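Open day at Skitell, Tillside

I went along to the Skitell open day in August with a friend who repairs phones for a living. It was her idea, and I mostly wanted to see inside the building, which I've driven past for years. It used to be a carpet warehouse. From the car park at Tillside you walk down the side lane and go in through the old loading door, where we were given name stickers and a photocopied map.

Groups went around in lots of 16. Ours was the second of the morning and left ten minutes late after a delay with the sign-in sheet. The visit took in the packaging room, the drop-test area, the bench rooms upstairs and a short stop in the store, in that order. You keep your coat on downstairs because the loading door stays open.

The packaging room was the least interesting to me and the most interesting to my friend. They fold sample cartons there for Rorklow, who make clear cases and stands, and for Paju, who make a plain grey sleeve in recycled felt. There was a shelf of rejected cartons, most of them rejected for colour. I couldn't see the fault in any of them, although the person showing us around held two side by side under a lamp and said the blue was off.

Drop testing was loud and over quickly. A phone-shaped block of metal goes into a case, the case goes up on an arm, and it falls onto a steel plate. They do this 2000 times for each new design and photograph the corners along the way. We saw four drops. The corner they passed around afterwards had a white crease in it but hadn't split.

Upstairs is carpeted and much warmer. The bench rooms are where they look at ordinary handling – how a phone goes into a case, how it comes out again, whether it will stay up on a stand. We spent the longest here, and it was the part of the tour I'd go back for. 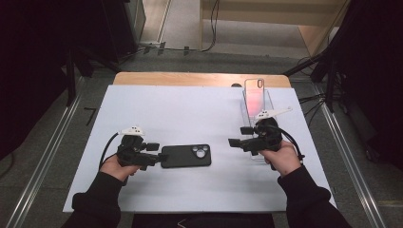 Upstairs bench room: phone face down on the white board, clear case on the acrylic stand.

The cases they had out that day were all clear ones. We were told that people handle a clear case differently from a coloured one. They hold it up and look for marks before they fit it, and many fit it back to front on the first go because they can see straight through it. The lens opening is the thing to line up first. After that you press in one long side and work around the corners. My friend does it short side first and had a polite disagreement with the staff over it.

The stands are acrylic and scratch easily, so they are wiped with a damp cloth and never a dry one. I asked whether you could buy one. Rorklow sells them by the box only, it seems, and a box was more than I needed.

The store was the last stop. It holds 1177 cases in flat drawers, sorted by phone model and then by year, going back to models I'd forgotten about. I found the drawer for my old phone, which had a single case in it, gone yellow.

Tea was in the front office, with slices and a tray of sandwiches. The whole visit ran to some 4 hours with the tea, longer than the map said. Parking is free but the lane floods after rain, so wear decent shoes. Children were welcome, though the drop-test room was too noisy for the smallest one in our group and she waited outside with her dad. The next open day will be on the notice board at the Tillside library once they've settled on a month.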